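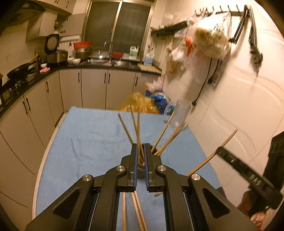 Chopsticks: standing in a cup or lying in a drawer?

onach_kitchen
I've gone back and forth on this all month. We keep the wooden ones in a small black holder on the table, and I do love how handy it is when everybody sits down at once (and everybody always sits down at once). But they fan out every which way, and my mother-in-law in Sallbridge says I'm asking for a spill. How do you all do it?

Reply 1, dunness80
Cup on the table, always! Tips up, so the eating end isn't sitting in whatever collects at the bottom. Mine came from a shop in Dunness years ago and it's still going strong.

Reply 2, softboiled901
I'm going to disagree, sorry, dunness80. Tips up means every hand that reaches in brushes the part that goes in your mouth. I keep 30 pairs in a shallow drawer, all facing one way, and it's lovely.

Reply 3, onach_kitchen
Oh, that's a fair point. I do like to pair them up on the tablecloth before they go anywhere, side by side and pointing the same way, with the cup behind them. It's a soothing little job with the kettle on.
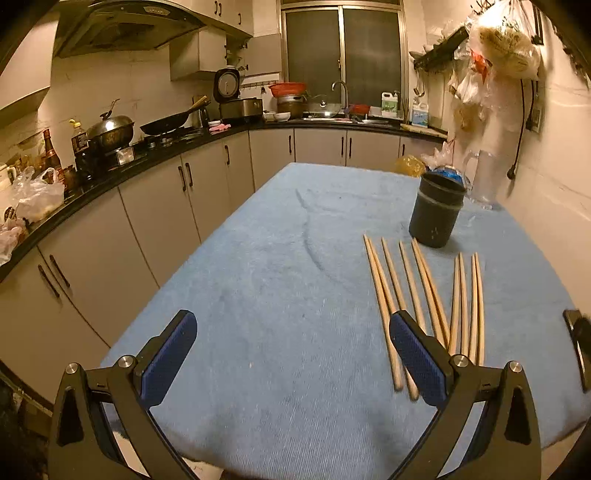
Reply 4, charvat_13
Pairing first is the way to go, whichever side you're on. I'd still let them dry overnight before they go in a drawer, softboiled901. I lost a whole set to mildew one September and I'm still a bit sore about it.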